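Gilgate home charging: frequently asked questions
Last updated 28 May 2018

What does the Gilgate unit do?
The Gilgate is a wall-mounted charge point for battery electric cars and plug-in hybrids. It supplies alternating current to the charger inside the car. It does not supply rapid direct current.

Can I charge from an ordinary socket instead?
Yes, with the portable lead supplied by most car makers. Charging is slow and the socket carries a high load for many hours. We advise against it as a daily method.
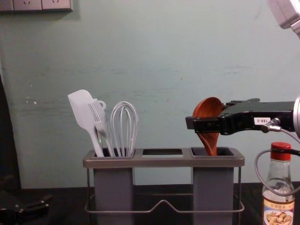

Where should the unit be fitted?
The cable should reach the car's inlet without strain or crossing a footpath. Most units go on an outside wall or inside a garage, on a dedicated circuit from the consumer unit. An existing socket outlet, such as the white one high on the green wall, is not a suitable supply point, and the installer will not take a spur from it. Scuffs and small chips in paint like those on the same wall do not affect the fixing.

How long does a full charge take?
It depends on the battery, the charge remaining and the car's onboard charger. If the onboard charger accepts less than the unit can deliver, the car sets the rate. Charging also slows as the battery nears full.

What is the Nitia app for?
Nitia sets start times, shows energy used and locks the unit. The unit will charge without it. If the home network is down, the last saved schedule is kept - changes made in the app are applied when the connection returns.
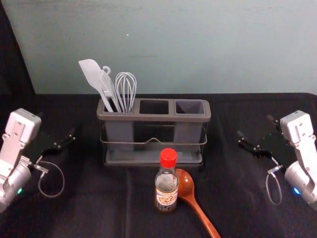

What do I need to prepare before the site survey?
Have the consumer unit and electricity meter accessible, and know where you intend to park. The surveyor will also need a clear surface for drawings and test equipment. A table with a cloth over it will do, but small items such as a glass bottle or a wooden spoon should be put away first. The survey does not involve any drilling.

What does fault code 71 mean?
The unit has detected a problem with the earth connection and has stopped charging. Switch it off at the isolator, wait 3 minutes and switch it on again. If the code returns, leave the unit off and contact your installer.
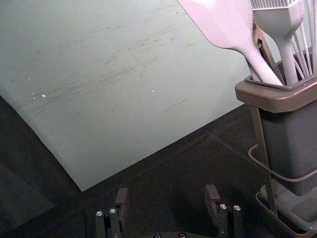

Which cable do I need?
The tethered model has a fixed cable. The socket model needs a separate one, sold by Verbruggen under part number 1228. Check the inlet type in your car's handbook before ordering.

How long is the warranty?
The warranty on the Gilgate runs for 24 months from installation. It does not cover impact damage or work by an unapproved installer.

Is the older Gurgate unit still supported?
Repairs are still carried out. Software updates for the Gurgate end in July, after which scheduling must be set from the car.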